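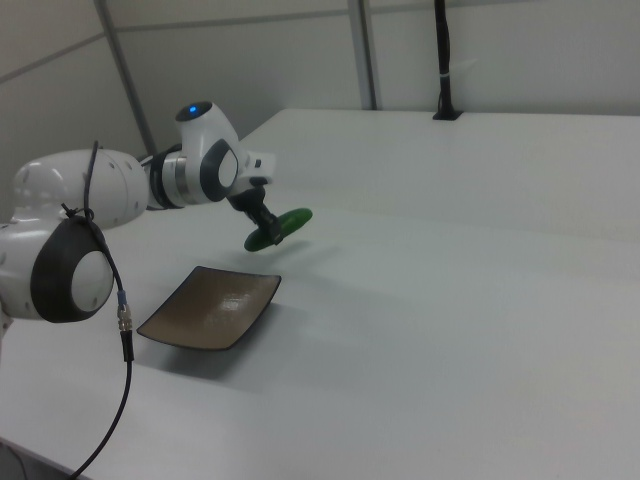
Residents > Meetings > Minutes > September

Greseo Court Residents Association
Minutes of the general meeting, 3rd September
Lower hall, start 7:10 pm (late, key problem again)

Present: board, minus one. Building manager. Residents from A and B stairs, a few from C. Quorum ok.
Apologies: two recieved by email, one by phone.

1. Last minutes
Approved. One correction - the bike rack quote was for the rear yard, not the front. Fixed in the file copy.

2. Laundry room
Long one. Two washers on the B side out of service since before the last meeting. Ploko came twice, replaced a drain pump on one, says the other has a bad drum bearing and isn't worth fixing. Parts alone close to a new machine. Building manager has their report, will put a copy in the binder.

Options discussed:
- replace the one dead washer only
- replace both B side washers and keep the dryers
- lease everything from Firkotar, service included

Lease is 140 a month for the full room, minimum term to be confirmed. Several people don't like being tied in. Others said we already pay that much in callouts, which the board will check against the books. A stair asked if the card reader would stay. Firkotar would put in their own, old cards stop working, balances would have to be paid back by us. Board didn't know how much is sitting on the cards. To find out.

Vote on getting a second lease quote before deciding: carried, one against.

Meantime: sign-up sheet goes back on the door. Slots of 70 minutes, last one has to be finished by 10 pm. No slot saving with empty baskets. If a load is left more than 30 minutes past the slot the next person may take it out and put it on the shelf - not the floor.
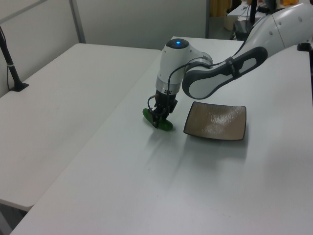

Can residents still use the A side machines if they live on B or C stair?
Anyone in the building can use them as long as they sign the sheet first, and that stays the rule until the B side is sorted.

3. Roof and gutters
D'Amico finished the north side. South side waiting on a dry spell and on the scaffold permit. Leak over the C stair top landing is better but still a stain, could be old water. Manager to mark the edge in pencil and look again after the next heavy rain.

Invoice for north side is in, matches the quote. Approved for payment. Hold the south side deposit untill the permit is in hand.

4. Heating
Boiler check booked for later in September. Radiators on the ground floor need bleeding, same as every year. Residents to let the manager know if they want it done for them. Keys to the riser closets must be returned same day, one set still out.

Question about turning the heat on earlier. Left as is, first cold week, manager decides.

5. Parking
8 visitor spaces, most of them taken overnight by the same cars. Notes on windshields haven't worked. Discussed permits, towing, a chain. No agreement. Towing firm wants a contract and signs at both entrances. Put on the agenda for next time with prices. Please don't block the dumpster gate, the truck skipped us again and we paid for the extra pickup.

6. Yard
Back hedge to be cut before leaves come down. Bench slats - two rotten, wood already bought, needs a free afternoon. Request for a second outdoor faucet, turned down for now, cost.

7. Any other business
- Intercom on C stair buzzes but doesn't open. Reported.
- Stroller in the B hallway, fire exit, has to move.
- Around a dozen spare mailbox keys with no tags found in the office. Come try them if yours is missing.
- Noise from the moving van early in the morning. Reminder on hours to go up by the mailboxes.

Actions
Manager: second lease quote, card balances, intercom, riser keys, pencil mark on C landing
Board: callout costs for the last year, towing prices, hours notice
Yard group: hedge, bench

Closed 8:50 pm. Next meeting date to be posted on the door.

Recent items
Laundry room sign-up rules
Scaffold notice, south side
Visitor parking: what we've tried so far
How to report a repair
Minutes archive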